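Ticket 1374
Subject: Unpacking bench 9: recordings rejected, operators asked to redo shifts
Site: Mandness, returns and repack
Raised by: Felicidad Pangilinan
Assigned to: Gillespie Munro
Priority: Medium (raised from Low, see 10:40)
Status: Resolved, one item carried over

Original report

Since the bench was moved in September, a large share of what we record on bench 9 comes back marked "reject, handle motion". Before the move we lost one or two a shift. Yesterday the late shift recorded 200 box unpacks and 55 were rejected. The people on the bench are then asked to do them over at the end of the shift, on top of the normal count. I have two operators who no longer want to be put on the bench. Please look at the equipment before anyone says it is a training problem.

Software on the bench PC is Vikgate, the version put on at the move. The hand-held grippers are the corded ones from Pletow.

Log

08:15 Munro
Read the reject list. All 55 carry the same code, which Vikgate gives when the gripper position jumps further between two readings than a hand could move it. Checked the bench PC: disk has space, clock is right, no errors at start-up. Restarted the recording service anyway. Asked Felicidad for the shift sheet so I can see who was on and when.

08:50 Pangilinan
Sheet attached. Please don't pass it on with names against rejects. We agreed with the staff when the bench went in that recordings would not be used to compare people.

08:55 Munro
Understood. I only need the times. Names removed from my copy.

09:30 Munro
Rejects are spread over everyone who worked the bench, so it isn't one person's way of working. They bunch up on the taller boxes. Small flat parcels are nearly all accepted. Changed the gripper for the spare and asked Yhon Chambi to run ten tall boxes. Four rejected. Put the original back, ran ten more, three rejected. The gripper is not the fault.

10:05 Munro
Went to the bench and stood with Yhon while he worked. The written method says hold the box with the left hand and take items out with the gripper in the right. On a tall box the gripper has to come up over the rim and then go down inside. The cable hangs from the bottom of the handle, past the front edge of the table. When the right hand goes up and across, the slack is used up, the cable catches on the table edge and the gripper is tugged. Yhon says he feels it as a small pull and corrects for it without thinking. That correction would give a jump of the sort in the reject list.

Picture taken for the method sheet: left hand on the rim of the box, gripper held upright at the right, bottle still in the box.
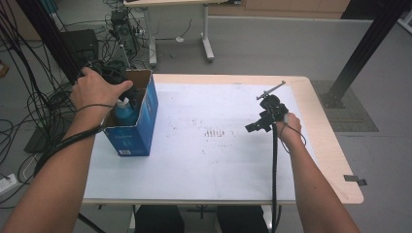
Alcides Ríos: The cable is part of it, but the box is the other part. Before the move we had the boxes on the right, near the gripper hand, and you barely had to reach. The new sheet puts them on the left. I said so the first week and was told the layout had come from the project and couldn't be changed. If you are right-handed you are crossing the whole table every time, and by the end of a shift I know about it in my shoulder. I would like that written down here as well as the rejects.

10:40 Munro
Written down. Priority raised to Medium for the shoulder complaint. Copied to Giuliana Quintero, who owns the method sheet.

11:20 Quintero
The left-hand position came from the drawing for the Quispe cell, where the boxes will arrive from that side. I wanted the recordings to match the cell. I did not know the bench crew had objected; it never reached me. I am content for the box to come towards the middle as long as it stays left of the gripper. Please test before I reissue the sheet.

11:45 Munro
Two changes to try, one at a time.
Test A: box position unchanged, extra slack in the gripper cable, cable held in a soft guide at the front edge so it can't catch.
Test B: as A, with the box moved towards the middle of the table.
Same operator for both, tall boxes only, with a break between.

13:30 Munro
Test A, twenty tall boxes, two rejected.
Test B, twenty tall boxes, none rejected. Alcides did both runs. He says B is easier and that the guide alone would not have been enough for him.

13:50 Chambi
Can we also have the reject shown at the time? At present we find out at the end of the shift. If the screen told us after each box we could repeat it there and then, and it wouldn't come out of our finishing time.

14:10 Munro
Vikgate can do this. It was switched off at the move because the beep was annoying people at the next bench. I have turned it back on with the sound off, so it shows a red bar on the screen and nothing else. Screen needs to be turned a little towards the operator. Done.

14:35 Pangilinan
Two things from the crew meeting.
First, the repeats. From now on a rejected recording counts towards the shift target the same as an accepted one. Staff were being held back for a fault in the bench.
Second, several people asked again what happens to their jobs when the Quispe cell is running. I can't answer that in a ticket but I don't want it lost either. What I could tell them is what is already agreed: the cell takes tall boxes with single items, mixed returns stay with people, and anyone who has worked the recording bench gets first refusal on the cell operator posts. Felt they should have heard it from someone above me. Giuliana, can you come to the next one?

14:50 Quintero
Yes. I will bring the posts and the pay bands with me in writing.

15:20 Munro
Method sheet reissued by Giuliana with the Test B position. Old sheet taken off the bench. Cable guide is a temporary one, held with tape, and will need replacing. Part ordered through stores.

Next shift, 07:40 Munro
Overnight figures in. Three rejects, all shown on the screen and repeated at the time. Nobody stayed late.

08:05 Ríos
Better. Still a long reach for anyone shorter than me. Could the table come down a notch for the evening crew?

08:20 Munro
Have asked facilities whether the legs adjust. Opening that as a separate ticket and linking it here.

Resolution
Cause: gripper cable catching on the front edge of the table during long reaches, made worse by the box position in the method sheet issued at the move.
Fix: longer slack and guide on the cable, box moved towards the middle, reject display switched back on.
Carried over: permanent cable guide, awaiting part.

Closed by G. Munro, agreed with F. Pangilinan. Reopen if rejects go above 9 in a shift.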